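About Clernari

Home
What we offer
About us
Get in touch

Hi, I'm Smaranda Chiriac, and I run Clernari with three other people and one very loud coffee grinder. We make practice rooms for robots. They live on a computer, so you don't need a lab, a crew or a spare apartment to try things out in. You pick a room, drop a two-armed robot into it, give it a chore and see how it copes. Opening doors is the chore people ask us for most, and it's the one I like talking about most, so you'll have to put up with a fair bit of it on this page!

I came to this from the other side. I used to work for a small firm called Grudby, where I tested arm software on a single door that we'd bolted to a frame in the back of the shop. It was a fine door. The trouble was that our software got very good at that door and pretty hopeless at all the others, and every time we wanted to try a new handle I had to get the drill out and lose an afternoon. Béla Jakab sat at the next desk and was building little 3D rooms in his lunch breaks, mostly for fun. One August we put a door in one of them, hooked up our arm code, and by the end of the week I had stopped using the drill.

That's more or less how Clernari started. Béla still builds the rooms. Farzana Kanagaratnam came on next and does the physics side – hinges, latches, how stiff a handle is, what happens when you push in the wrong place. Obaidul Mridha answers your emails and writes the guides, and if you've ever had a reply from us with a drawing in it, that was him.

What we sell is called the Rustari kit. You get a set of rooms, a set of doors with different handles, and a two-armed robot ready to go. There are 229 door and handle pairings in the kit right now, and Béla keeps adding to them even when I ask him to do something else. You can run it with your own control software or start with the plain one we include, which is slow and careful and a good thing to compare against. 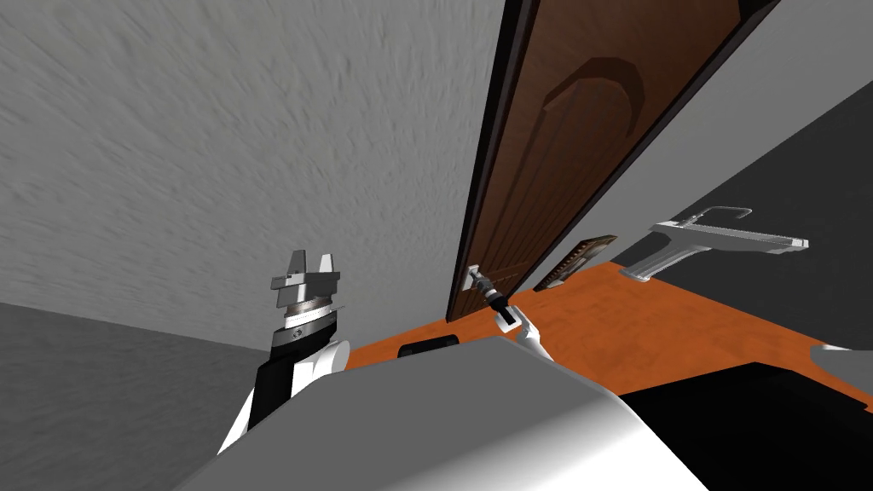
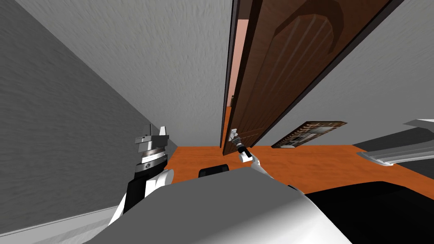
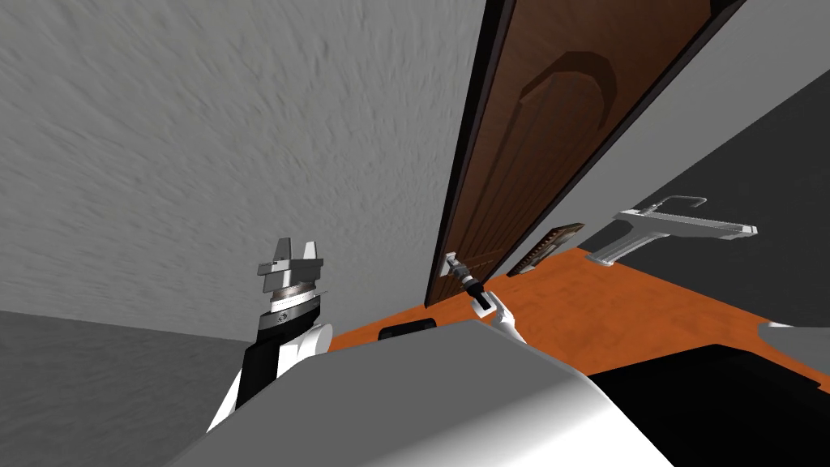
The brown door room, from the robot's side of things.

We spend a lot of our time on the view the software gets, and customers tend to be surprised by how much we fuss over it. A robot doesn't see a room the way you do when you walk in with a cup of tea. With the view tilted over like that, the door leans, the walls run off at a slant, and a good part of the picture is the robot's own body. We keep all of it in, and we give the walls that rough plaster look and the floor that loud orange, so your software has to find a small handle among a lot of other stuff. If you'd prefer something calmer to begin with, you can switch to plain gray walls in the settings, and plenty of people do for their first week or two.

The kit comes in two sizes. The small one has 10 rooms and is meant for students, hobby folks and anyone who wants a proper look before spending more. The full one has the lot, plus the room editor, so you can move the furniture, swap the door or hang your own picture on the wall. Both sizes include updates for as long as you have the kit. We don't do a per-robot fee. I hated those when I was the one filling in the order form.

We also do custom rooms. Send us a floor plan and some photos, and Béla will build it. A company called Pramanik asked us for a storeroom with a door that sticks, and Farzana had a lovely few days making it stick in just the right way (she is still a bit too proud of it). Lutfa Akanda looked after that project at their end and sent us back a long list of things to fix, and most of them are now in the regular kit. Thank you, Lutfa!

A few things we don't do, to save you an email. We don't sell real robots. We don't write your control software for you, though we'll happily read it and tell you where we think it's getting stuck. And we don't promise that something that works in our rooms will work the first time in yours, so please do test on the real thing, slowly, with someone standing by the stop button.

We have 347 customers as I write this, and we're still small enough that you'll get one of the four of us when you write in. Tell us what door you're up against and what you've tried so far. If it's a round knob, Farzana will want to talk to you.

Page last updated 20/02/2023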